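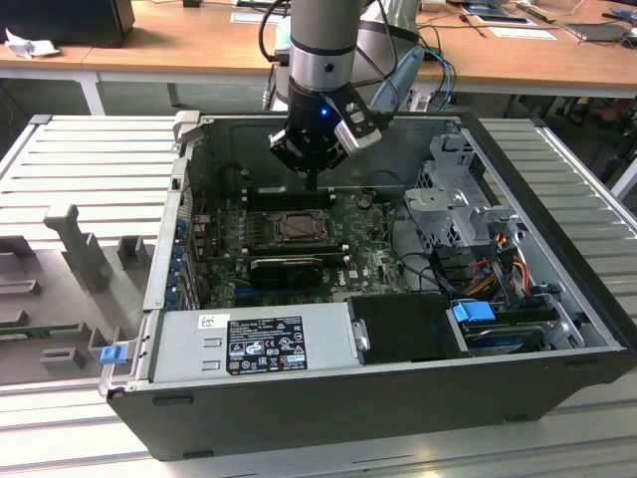

Can a robot take over the fiddly jobs in a repair shop yet? Some of them, slowly, and only if a person sets the job up first and stays within reach.

I get asked this more than anything else since I started writing these notes for the Podside list, usually by people who'd like a machine to fold their laundry and figure I must have the inside line. I don't! But I've spent most of August reading and watching whatever I could find on robot arms doing bench work, and I have opinions, so pour yourself something.

Start with what shops are good at handing over already. Moving a part from one known spot to another known spot is old news. So is driving the same screw in the same hole all day long. The trouble begins when the thing in front of the machine was put together years ago by somebody who was in a hurry, with wires tucked wherever they'd fit. I used to refurbish office desktops for a living (one winter I did 216 of them, most from a single insurance company) and I couldn't tell you two that had their cables in the same place. You learn to push stuff aside with the back of your hand while your fingers do the real work. A gripper doesn't have a back of the hand.

Memory is the job I'd hand over first, and it's a harder one than it looks. There's a little latch to deal with, then you seat the stick straight, then you press until it gives. A person feels that click through the thumbs. An arm has to get it from a force reading, or guess. Too soft and the computer won't start, too hard and you've bent the board, and the amount of push in between changes from one machine to the next. 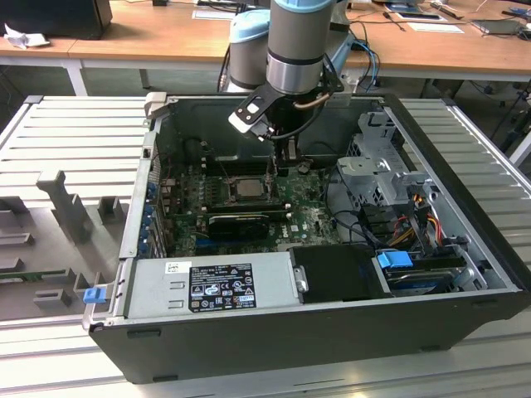

My old boss had a rule that any desktop worth fixing was worth laying flat, and I've kept to it ever since. Gravity works for you that way, screws stay where you drop them, and you can see the whole board at once. I'd plan a robot bench the same way. With the tower on its side and open to the ceiling, the arm can come straight down toward the Dell motherboard, which is the easy part, and then you look over at those red, yellow and black power wires by the drive cage and remember why this work still goes to people. Metal stays where you left it. Wires have their own plans, and a camera has a terrible time telling which one is on top.

A reader wrote in asking whether Lutesum's bench kit was worth the money for a small shop. They quoted her 4000 dollars for the arm and stand, gripper extra. My answer was to wait, unless she enjoys tinkering on weekends. Harju rents a similar setup by the month and I'd go that way first – if it ends up holding a flashlight you can send it back.

As for the house, I'd put computer repair ahead of dishes and well ahead of laundry. A motherboard at least is stiff and flat, with its slots in straight lines. A fitted sheet has none of that going for it. My own guess is 3 more years before I'd trust an arm with a memory swap while I went to get lunch, and I'm not putting a number on the sheets.

Next time I want to get into Trakbridge and their parts-sorting software, which a couple of you swear by and one of you really, really doesn't. If you've used it, hit reply and tell me what it did with your loose screws.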